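Zondetti is looking for a part-time membership and bookings assistant to join the office in December. The post is permanent, 24 hours a week, and is based at our building on Herrero Street. We can't offer it as a home-working job, as much of the work is at the front desk.

## About us

Zondetti runs evening and weekend classes for adults. We teach languages, bookkeeping, sewing, drawing, basic home repairs and a few subjects that change from term to term. We have 700 members, most of whom live within a short bus ride, and we run three terms a year. Members pay a yearly fee and then a lower price for each class they join.

The office is small. You would be working alongside the office manager and one other assistant, and you would report to the office manager. Tutors are paid by the hour and are in and out of the building through the week.

## What the job involves

Most of your time will go on bookings. Members book by phone, by email, through the website and in person, and all of it ends up in the same system, which is called Prultus. It is an old system and slow in places, but it isn't hard to learn. We will train you on it in your first fortnight.

You will also:

- answer the phone and reply to emails, normally within one working day
- take card and cash payments and match them against the bookings at the end of each shift
- keep waiting lists for full classes and offer places when they come up
- send joining details to new members
- print registers for tutors and enter them when they come back
- deal with refunds and transfers under our written rules
- put up room notices and change them when a class moves

The first two weeks of each term are busy. We send out 800 printed programmes before the autumn term and the phone rings a good deal once they arrive. We ask staff not to book leave in those two weeks. The rest of the year is steadier, and the summer is quiet enough to get the filing and the mailing list in order.

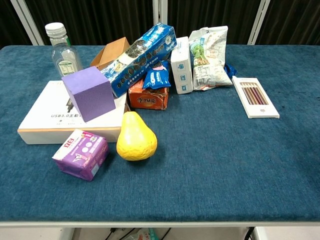

You will sometimes be asked to help tutors get rooms ready before a class. This means moving chairs, setting out tables and checking that the tutor has the keys and the register. It takes up a small part of the week. If you can't do lifting, please still apply – we can share that part of the work differently.

## Hours

The 24 hours are worked over four shifts of 6 hours each, with a paid break of twenty minutes. Two shifts are daytime, starting at 10 am. The other two start at 2.30 pm and finish at 8.30 pm, when the evening classes are under way. One Saturday shift a month replaces a weekday one, and the rota for it is agreed a term ahead.

We can be flexible about which weekdays you work, but we do need both late shifts covered. Please don't apply if evenings are not possible for you.

## Pay and leave

The pay is the same hourly rate as for our other office assistant and is reviewed every April. The current figure is in the information pack. You will be paid monthly, straight into your bank account. Leave is 28 days a year including bank holidays, reduced in line with your hours, and the office closes between Christmas and New Year. Staff can take one class a term free of charge if there is a place left a week before it starts.

There is a trial period of 6 months. You will have a short meeting with the office manager at the end of the first, third and sixth month to talk about how things are going.

## What we are looking for

You will need:

- experience of dealing with the public, in any kind of work, paid or unpaid
- good written English and a clear phone manner
- enough confidence with a computer to use email, a spreadsheet and a booking system
- care with money and with people's personal details

It would help if you have worked with bookings, tickets or appointments before, or if you speak a second language. Neither is required. We don't ask for a degree or for any particular exam passes.

Some of our members are hard of hearing and some are still learning English. Calls can take a while, and we would like someone who doesn't mind repeating things.

## The building

The office and the front desk are on the ground floor, with step-free access from the street and an accessible toilet. Four of the classrooms are upstairs and there is a lift. There is no staff parking. Bikes can be locked in the yard behind the building, and buses stop opposite the front door.

## How to apply

Ask for the information pack at the front desk or by phone. It contains the full job description, the pay rate and an application form. Please fill in the form even if you also send a CV – we compare the forms side by side and can't shortlist from a CV alone.

We use Flusico, an outside payroll firm, for contracts and pay. They will only contact you if you are offered the job. We will need two references and proof of your right to work in the UK before you start.

Interviews will be held at the building and last forty minutes, including a short typing and email task. If you need any changes made so that you can take part, tell us on the form or ring the office. We will write to everyone who applies, whether or not they are invited to interview.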